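Robot Trials Engineer (Soft Goods Handling)
Usness Automation
Location: Wonis, on site
Contract: permanent, full time, 34 hours a week
Reports to: Joonas Kinnunen, head of trials
Posted: August 8, 2025

About the job

Usness tests whether machines can do dull handling work in shops and homes. Our customers are mostly retailers and laundries who have seen a promising demonstration and want to know what happens on an ordinary working day. We set up the job on a bench, run it many times, write down what went wrong and tell the customer whether to spend money. In most cases so far the answer has been to wait.

We are looking for an engineer to take over the day-to-day running of the headwear programme. The work began in April for Mirzaei, a clothing chain whose shop staff spend a large part of each evening putting tried-on hats and caps back where they belong. The task is simple to state: take mixed headwear off a surface and put each piece in the right bin, without crushing the crown or folding the brim. 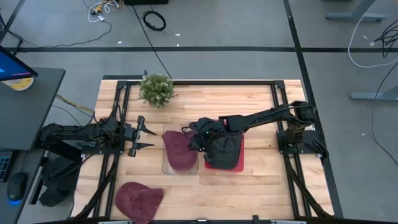
Soft goods are where most of the present difficulty lies. A rigid carton has the same shape every time it is presented to the gripper, and a cap does not. It can be picked up by the brim, the crown or the strap, and each grip leaves it hanging differently. Our standard bench has an arm on either side and two shallow bins between them, and the items are baseball caps in a small number of colours. Even with so little variety, a cap left on the bare wood outside the bins is a different problem from one lying inside a bin, where the walls limit the angles from which the fingers can approach. Deciding that an item is maroon and not black is easy by comparison. Getting hold of one layer of cloth and letting go of it cleanly is what we spend our time on.

What you will do

You will plan and run trial sessions, normally 2 a day, using the written protocol for each task. You will reset the bench between attempts, and the reset is part of the test: if the items go back in the same place each time, the results are worthless. You will label every failed attempt against our fault list (missed grip, double pick, dropped item, wrong bin, damaged item, operator stop) and propose changes to the list when it no longer fits what you are seeing.

You will also compare learned control policies with our scripted baseline. The baseline is called Vetow and was written in house. It is slow and cannot recover from a bad grip, but its faults are predictable, and some customers prefer that. You will maintain it.

Every five weeks you will write a report for the customer. Reports are short. They state the number of attempts, the success rate, the time per item, the number of times a person had to step in, and what a member of shop staff achieves on the same task. We do not send edited video without the full log.

Bin choice and item mix

The next phase widens the range of headwear and container. Depth, wall angle and transparency all affect the result. Clear plastic gives us trouble with depth sensing, and a tall wall means the wrist has to come in steeply to reach anything at the bottom. Wide-brimmed soft hats are harder again than caps, as the brim tends to spread over whatever is beneath it. The successful applicant will decide which combinations are worth testing and which can be dropped.

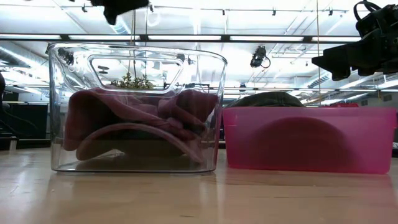

Soft headwear in a tall clear bin, with a low pink bin alongside.

What we need from you

Practical experience of running two-armed or single-armed manipulators, in industry or in a research laboratory. Good working Python, and enough C++ to read a driver and find out why it has stopped. A sound grasp of basic statistics, in particular what can and cannot be claimed from a small number of attempts. Clear written English.

Experience with textiles, garment handling or retail stock work would be useful, and we would be glad to hear from applicants who have come from the shop floor and retrained. A degree is not required. You should be comfortable standing at a bench for part of the day and repeating the same procedure with care.

What this job is not

It is not a product development post. We do not build robots for sale, and the person appointed will have no sales targets. If a machine is slower than a person and needs someone beside it to pick up what it drops, the report will say so — including when the customer had hoped to hear something else.

Terms

You will have 32 days of paid leave including public holidays, a pension contribution and a training budget. Hours are flexible outside trial sessions. Because the work is at the bench, home working is limited to report weeks. The trials team numbers around 5 people and shares one building with the workshop.

How to apply

Send a CV and a one-page account of an experiment or trial that failed, saying how you found out why. Please do not send a covering letter as well. Applications should be addressed to Joonas Kinnunen at Usness Automation, Wonis, and marked "Trials Engineer". Shortlisted applicants will be invited for a half-day visit, consisting of an interview and a supervised session at the bench. Travel costs within the country are repaid.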